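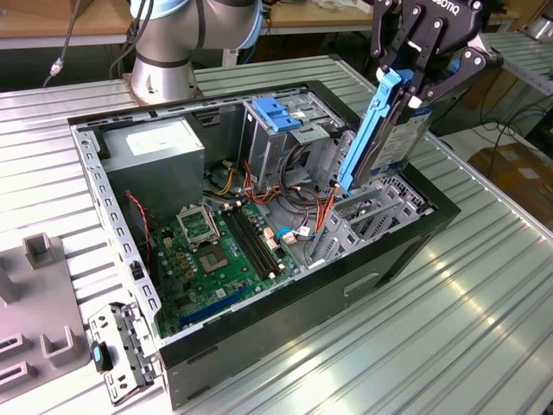
OK, hi everybody, thanks for coming back after lunch. I'm going to talk about how a small town library decides what to keep, and I mean everything, from the large print westerns to the stuff in the back closet. We call it weeding in my line of work, and people get weird about it. I got weird about it myself in my first year at the Holtton library! Books are the famous part, but most of what I've had to make a decision about is more like an old desktop tower lying open on its side, with the power supply still in and the processor socket sitting empty. Does it get parts? Does it get recycled? Does it go back on the shelf for another winter because I don't feel like deciding? Hold on to that last question, it comes back.

(Pause. Let them laugh or not. Drink water.)

So, quick show of hands. Who has thrown out a library book? As in, physically put one in a dumpster? Keep them up. Okay. And who did it after dark? Right. So you're my people.

My after-dark story. When I started we had 20 boxes of donated encyclopedias in the basement. Beautiful spines, gold lettering, smelled like a boat. The maps had countries on them that had been gone since I was in grade school. I carried them out on a Tuesday evening after closing, and a man walking his dog stopped and asked me what I was doing. I told him I was moving. I don't know why I said that. He helped me carry two of the boxes, which was very kind, and I have avoided him at the grocery store ever since.

The trouble there was mine. I hadn't told anyone we were doing it, I had no written policy, and I acted like I was getting rid of a body. So of course it looked bad.

What we do now. (Slow down here, people take notes.)

We have a page and a half of policy. It went to the board, they argued over one comma, they passed it. It says what we keep, how long a thing can sit without going out before we look at it, and who makes the call. I make the call. If somebody's upset they can come in and be upset at me with the page and a half between us on the desk, and that has gone pretty well!

Then there's the cart. Every month I pull one shelf range, just one, and everything that hasn't gone out in two years goes on a cart by the front desk with a sign that says LAST CHANCE. It stays there 2 weeks. If you check it out, it's safe. I stole this from Brenda Palma over in Abreu, who is sitting right there and is going to pretend she isn't pleased. (Point at Brenda.) Her sign is nicer than mine.

You would not believe what people rescue. We had a book on raising rabbits that hadn't moved in 9 years, and it went out the first morning and then there was a hold on it. A hold! On the rabbits! Meanwhile a whole run of bestsellers everybody fought over when they were new sat on that cart like wet laundry.

(If running behind, skip the next bit and go to local history.)

Medical and legal. Please don't be sentimental here. A tax guide from three tax codes ago can do somebody real harm, and so can an old book on what to feed a baby. Those skip the cart and go straight out. Same with travel guides, pretty much, although I did keep one for the photos and I'll fight anyone who looks at me about it.

Local history is the other way around. Church cookbooks, high school yearbooks, the program from the Kalico Mill centennial — I don't care if it never circulates. Nobody else on earth has that program. Maeve Corrigan, who ran our library before me, kept a shoebox of them and wrote on the lid "DO NOT LET THEM HAVE A SALE." So I don't.

Back to the closet. Broken chairs, a laminator that eats things, cords to I don't know what, dead computers. I used to think of the closet as storage. It was really just a pile of decisions I'd put off, with a door on it. So now it gets the same rule as the books. A piece of masking tape with the month on it goes on whatever we put in there, and if it says September and it's September again, out it goes, unless somebody can name the actual job it's waiting for. "Might be handy" is not a job. I've had to say that to myself out loud, in the closet, with the light off because the bulb was also waiting on a decision.

(Handout: the page and a half. Extra copies on the chair by the door.)

Take the policy, change the name at the top, fix the comma if it bothers you. Brenda has hers too, and it's longer and covers DVDs, so bug her about DVDs.

Questions. If it's quiet, ask the table from Fleta what they did with their microfilm reader.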